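3. Data and Player Sample
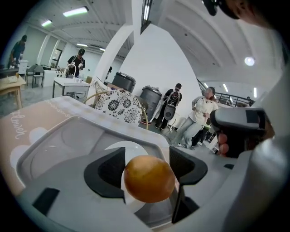
3.1 Source of the hand records

The hands used in this study come from Salero, an online poker room that offers no-limit hold'em at low and middle stakes. The operator gave us access to complete hand histories under an agreement that covered one month of play, June, and that required all screen names to be replaced with numeric codes before the files left its servers. The final transfer was completed on January 7, 2021. Earlier work on the same room (Yusof and Rahman) used only hands that reached showdown. Our files also contain hands that ended before the river, with the hole cards of every player who was dealt in.

This matters for the question we ask. A bluff that succeeds is never shown, so a sample limited to showdowns will miss most of the bluffs that worked and keep most of those that failed. Wattimena made this point in her review of the Vedport tournament data and suggested that published estimates of bluffing success were too low for this reason. We return to her argument in Section 5.

3.2 Selection of players

The raw files held 3038 player accounts. We removed accounts that played fewer than 300 hands in the month, accounts that the operator had closed for breach of its rules, and accounts that appeared only at heads-up tables. The remaining 2809 accounts form the main sample. We did not remove players on the basis of results. A player who lost an entire balance early in the month was kept if the hand minimum had been met by then.

The minimum was chosen before any outcome was calculated. A lower cutoff brings in more casual players but makes the individual bluffing rates very noisy, and a higher one leaves mostly regulars. We repeated the main tests with the cutoff halved and doubled. The direction of the results did not change in either case, though the effect of table position became weaker with the lower cutoff.

Staff accounts and test accounts had been taken out by the operator. We had no means of checking this step ourselves.

3.3 Coding of bluffs

We define a bluff as a bet or raise on the river made with a hand that would beat less than a quarter of the hands the opponent could hold, given the board and the actions so far. The opponent's possible hands were estimated with Clunex, a range calculator that assigns a weight to each holding from the betting pattern. Semi-bluffs on the flop and turn were coded separately and are not part of the main measure. They involve a chance of improving to the best hand, and the two kinds of bet are hard to compare on the same scale.

Any automatic rule of this type will misread some hands. A player may bet a weak pair for thin value and be counted as bluffing, or may turn a fairly strong hand into a bluff on a dangerous board and be missed. Two coders with long experience of live and online play, Yanti Siregar and Socorro Inga, went through a random subset of hands and marked each river bet as a bluff or a value bet without seeing the output of the rule. Where the coders disagreed with each other, they discussed the hand and recorded a joint decision. Most disagreements concerned small bets into large pots, where even the player may not have had a clear purpose in mind.

We considered leaving small river bets out altogether and decided against it. They are common at the lower stakes, and dropping them would have changed the make-up of the sample more than we were willing to accept.

3.4 Position, stakes and session length

Position was coded as early, middle, late or blind. At tables with fewer than five players the early category was left empty. Stakes were grouped into three bands following the room's own lobby menu, so that a player choosing a table would have seen the same divisions that we use here.

A session was taken to end when a player had been dealt no hand at any table for 15 minutes. Some players sit out for longer than that and come back – a meal break, for instance – and under our rule they start a new session when they return. The Sopacua study of live card rooms used the time between buying in and cashing out, and its session lengths should not be set directly beside ours.

Many accounts played more than one table at once. For these we recorded the number of open tables at the time of each river decision and entered it as a control. It is strongly related to the speed of play and, less strongly, to how often a player bluffs. The full model is given in Section 4.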